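Workplace tech / Talks and slides / Automation on the floor

SPEAKER NOTES, Dolalton session, 11 March 2022
Title slide: What happens to the job when the job gets recorded

Slide 1. Who I am, keep short. Floor lead at Garnis. Not an engineer, say so early, they relax.

Slide 2. Why we did it. Rathore wanted machines for the tidy-and-fetch work. Drawers, cabinets, putting small stuff away. Machine needs to see it done first, by hand, lots of times. So who shows it? Our people. 12 of them to start, all from the packing side.
- pause here, ask who in the room has trained their own replacement. Hands up. Let it sit.

Slide 3. What the work looks like. Ordinary furniture, ordinary clutter. You work through the gripper instead of your fingers.
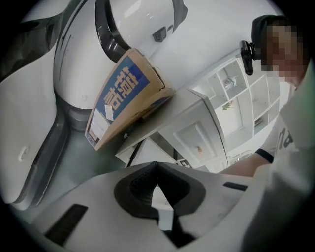
Cabinet side of the room, gripper in the foreground, shelving behind.

Talk to it: cubbies, knob on the door, a box with a shipping label. Home stuff, office stuff. Point at the headset and move on, dont get stuck on kit.
What people said in the first week:
- feels slow. Feels like wearing oven mitts
- you notice how many little moves your hand makes without asking you
- lonely-ish. Less chat than packing, because you're concentrating
Somebody told me she'd started opening her kitchen drawers "properly" at home. Gets a laugh usually.

Slide 4. What changed on the roster. Packing lost hours to this, no point hiding it. We set a cap of 2 hours per turn, then swap. Sore wrists before that, my fault, I let the early shifts run long. Put a chair and a water jug in. Sounds small. Wasn't.
Pay: same grade at first. Wrong call. Skill allowance came in July and should of been there from the start. Say that plainly, managers in the room.

Slide 5. The numbers, quick. 152 good runs before Drikum (the software) would give us anything usable on one task. 17 was the figure in the original plan!! Read both out. Then shut up for a sec.
Why the gap: people do it differently. Left-handed, tall, tidy, in a rush. Planner assumed one way to get something out of a drawer.

Slide 6. Two hands. Harder again. One gripper low, other one reaching in past it, leaning right over. Small tool in the bottom of the drawer, a screwdriver. Backs matter as well as wrists. Raise the furniture if you can, we couldn't with this lot.

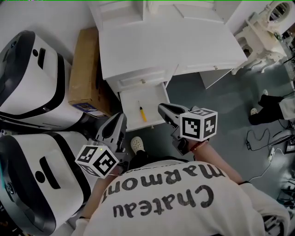 Slide 7. WHAT I'D ASK FOR IF I WAS STAFF
- who keeps the recordings and for how long
- can I see mine, can I bin a bad one
- what job am I in when this finishes. In writing
- colour-coded breaks on the roster so no one has to ask for one
- a say in which tasks go next

We got the first three. Fourth is coming. Fifth still arguing.

Slide 8. Questions. If they ask about layoffs: none so far, can't promise past the current contract, don't fudge it. If short on time skip slide 5 story and go straight to the list. Leave the handouts by the door, they're in the grey tub.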